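站内搜索 请输入关键词 搜索

分类：社团活动 / 机器人 / 讲稿与备注

在仿真房间里做家务：Halholm 学生机器人社课题汇报（讲者备注）

2021年7月23日，Cullside 活动中心二楼。时长20分钟，提问另算。作者：社团仿真组。

开场

先报课题名，不用念副标题。听众一半是新社员，一半是别的学校来的，不要默认他们装过仿真器。

课题叫 Ciritz，做的事情是让一台带夹爪的虚拟机器人在住宅里完成取放任务。输入是机器人自己视角的画面加一句文字指令，输出是底盘和夹爪的动作。全部在仿真里跑，社里没有实体机械臂，也没有申请经费去买。

说明一下为什么选住宅。往届做的是桌面积木，场景固定，背景干净，程序换一张桌子就不行了。住宅里有墙角、有床、有台面，东西高矮不一，机器人要先走到位再伸手。难度大，但是练的东西多。

第一部分：卧室

先讲视角。新社员容易把第三人称的演示录像当成程序的输入，这里要说清楚，程序拿到的就是从机器人身上看出去的这一路画面。

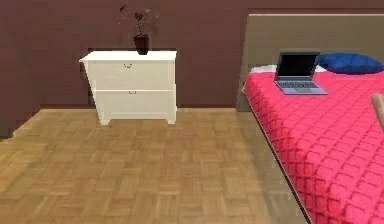 卧室一侧：床头柜、床和床上的笔记本电脑，夹爪手指从右侧伸入。

讲的时候指两个地方。一个是床上的笔记本电脑，屏幕是黑的，键盘部分平放在床罩上。另一个是最右边那一小截米褐色的手指。夹爪大部分时间只露出一点，程序必须靠这一点判断手在哪里。我们最早的版本把手指当成房间里的物体去识别，后来在预处理里加了一层遮罩才改过来。

床罩是菱形格的绗缝图案，颜色很艳。说一下纹理的影响：我们用的特征提取对重复花纹比较敏感，格子多的地方匹配点很多，但是互相分不开。床、地板都有这个问题。解决办法是降低重复区域的权重，细节放在附录，不展开。

床头柜上的干花茎很细，颜色又深，和后面的暗红墙面分不太开。分割网络在这种地方丢像素是常事。如果任务是拿花瓶，以瓶身为准，不要以花为准。

这里停一下，问有没有人想看标注格式。没有就往下走。

第二部分：数据怎么来的

仿真组的人轮流遥控。一个人操作，旁边一个人记录，每段结束由记录的人填表，填三项：任务编号，是否完成，失败原因。失败的也保存，不删。去年删掉了一批，后来想分析碰撞的时候没有材料可用，这个教训写进了组里的操作说明。

一共收了51段可用的遥控轨迹。单段最长不超过3000步，超过就自动截断，算未完成。这个上限是试出来的，再长的话操作的人会累，后半段动作质量下降，学出来的策略会在原地来回蹭。

动作频率统一过一次。早期几段是用另一台电脑录的，帧间隔不一样，重放的时候底盘会偏。现在录制前先跑一遍检查脚本，脚本放在 Hou 文件夹的根目录下。新社员如果要录数据，先跑脚本再开始，不要图快。

标注用的是半自动方式，仿真器本身能给出物体编号，人只负责检查指令文字和画面是否对得上。指令不要写得太花，“把罐子拿到桌上”这种就够了。有人写过“请温柔地取走那只可爱的小罐子”，语言模块没有见过，结果全错。

第三部分：近距离画面

视角离家具太近时，画面里只剩下几块大的平面，这是定位最容易出错的情况。 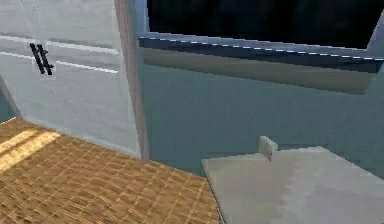
大面积的白色面板和青色墙面几乎没有特征点，能用的只有几条边线和一个黑色的小把手。定位模块在这种画面上的置信度会一路往下掉。我们的处理分两步：先看置信度，低于阈值就停住，不再前进；然后原地后退，直到视野里重新出现足够的边角，再恢复规划。

后退不能太猛。机器人没有朝后的视角，退的时候只能依靠之前建的地图。地图里没有记录到的区域一律按不可通行处理。这条规则保守，有时会把机器人锁在角落里，但比撞上去好。

有人在上次组会上问，能不能只用把手这类小部件来定位。试过，不稳定。把手在斜的角度下只剩几根短的暗线，换一个位置形状又变了。可以当作辅助，不能单独用。

另外说一句光照。深色的窗口和浅色的台面同时出现，曝光差别大，如果训练的时候不做亮度扰动，到了另一个房间效果会下降。扰动的范围在配置文件里，默认值不要改得太大，太大了颜色类的指令就分不清了。

这部分讲完喝口水，看时间。如果已经超过一半，跳过下面的地图部分，直接讲厨房。

地图部分（可跳过）

地图用的是普通的占据栅格，没有什么新东西。格子大小和底盘半径有关，格子太粗，窄通道会被堵上；太细，更新又慢。我们取了一个中间值。每次任务开始地图清空，不带上一次的记录，这样评测时大家起点一样。

第四部分：厨房

厨房是这次的主要测试区，台面长，物体小，地上还有走道要留出来。

先讲走道。橱柜末端和冰箱之间的地面是通的，规划器一般会选这条路往里走。窗户照进来的光在地上形成明亮的斑块，早期版本把光斑边缘当成了障碍物的边，绕了很大一圈。加了深度信息以后基本解决。

再讲台面。最里面那个蓝色的小东西，在远处看像一个瓶子，分类结果经常跳。我们的做法是远处只给“候选”，不给类别，等机器人靠近到一定距离再确认。台面上的红色圆形物体也是一样，番茄还是苹果，远看分不清，指令里如果只说“红色的水果”，就不需要分。

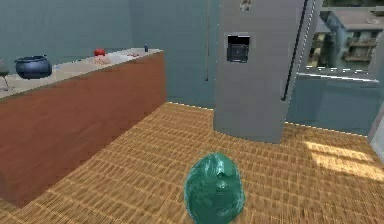
评测方法

评测任务分2类。第一类只要求到达，机器人停在目标前方的有效范围内就算完成。第二类要求抓取并且抬离台面，掉下来算失败。两类分开统计，不要合成一个数字报，合在一起看不出问题在哪里。

评测时起点随机，朝向也随机，同一个任务用相同的随机种子跑各个版本。录像全部保留。复查的时候两个人各看一遍，意见不同的拿到组会上看。

失败原因的归类沿用去年的表：看错、走错、够不着、夹空、碰撞、超时。今年在表里加了一项“遮挡”，专指夹爪本身挡住目标的情况。这一项在厨房里特别多，原因和夹爪的位置有关。
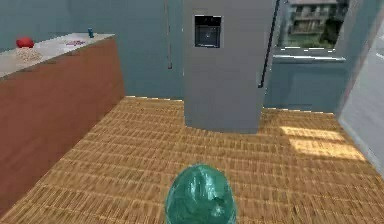

夹爪放低的时候，圆顶那一块占着视野的正下方，前面的地面就看不到了。操作的人遥控时会习惯性地先抬一下手再往前走，策略从数据里也学到了这个动作。我们原来以为是多余动作，想在后处理里滤掉，滤掉以后到达类任务变差，于是又加回来了。讲到这里可以放一段对比录像，时间不够就口头说。

关于外壳反光也提一下。青绿色的表面很亮，高光会随着姿态移动，遮罩如果只按颜色做，高光那几块会漏出来。现在遮罩是按关节角度投影生成的，不看颜色。换夹爪模型的时候记得同时换遮罩用的网格文件，忘了换的话程序不会报错，只是效果变差，很难查。

还没做完的

开抽屉。卧室的床头柜有两层抽屉，原计划列了“打开上层抽屉”的任务，遥控数据录了一点，策略还没有训练。把手太小，夹爪闭合的位置要求高。

多步指令。现在一句指令只对应一个动作目标，“先拿再放”要拆成两句给。

换房间测试。目前训练和测试用的是同一套住宅，所以今天报告的结果不能说明换一套房子会怎样。有人问到就照实讲。

下一次汇报定在11月，到时候先讲抽屉。

预备问答

问为什么不用实体机器人：答经费和场地，另外仿真里碰撞不会弄坏东西，适合新手练习。

问电脑配置要求：社里的机房可以跑，自己的笔记本跑录制可以，跑训练会很慢。

问怎么加入：散会后在门口登记，写清楚想做感知、规划还是数据。数据组现在最缺人。

标签：学生项目 仿真 移动操作 夹爪 遥控数据 社团汇报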